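Ticket: teleop arm drops out mid demo, bin-to-bin pick
Opened by: Samah Ait Brahim
Assigned: Menaka Barua
Status: open

23rd November. Doing pick demos by remote on the Wulgate cell. Follower lags then freezes, leader still moves fine. 4 of 14 demos lost. No error in log, just a gap.

Tried: restart both sides, swapped leader cable, dropped rate to 40 Hz. Same.

MB: send bin view pls, need to see how low your going
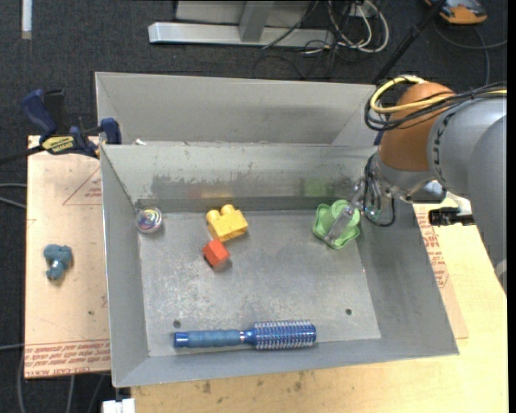
Gripper down at the green piece, right side of front bin.

MB: ok. Check wrist cable slack. Dont save the frozen demos, they mess up training.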